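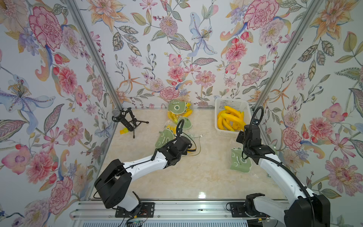
Chore robotics is the branch of automation that deals with the small jobs of homes, shops and stockrooms, such as sorting groceries, wiping counters, folding towels and filling bags. People have been promised a machine for such work for a very long time, and the fair answer to whether it has arrived is that parts of it have, in some places, on a good day.

Bagging is a favorite test, and a surprisingly hard one. A hard box keeps its shape when it is picked up, but a thin plastic bag sags, folds and clings to itself, and it has to be opened before anything can go in. Most benches give the job to two arms, so that one can hold while the other fills, much as a grocery clerk would do without a second thought. Toy fruit is common in practice runs - it doesn't bruise, and it can be used again the next morning.

Small cameras carried at the wrist give a close view of the work, though see-through film is hard on them, as it blurs and brightens whatever lies behind it.
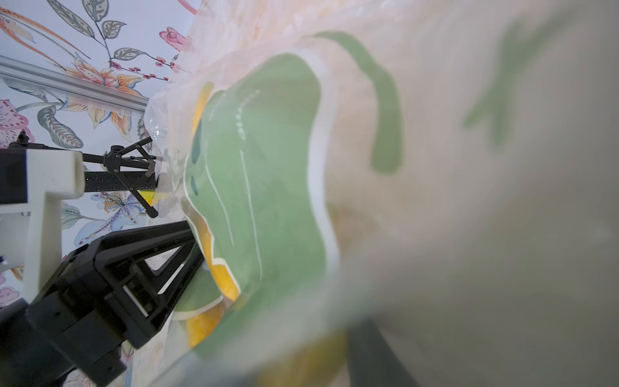
Fiachra Ní Chonaill has argued that the bag is the wrong place to begin, and that a shop would be better served by stiff cartons that a machine can already manage. The Cotholm trial, which ran for 16 weeks in a small produce store, took the other side and kept its ordinary bags, with a clerk close by to help. Its organizers counted 104 bags filled without help in the final week, and the clerk kept her job, mostly tying knots.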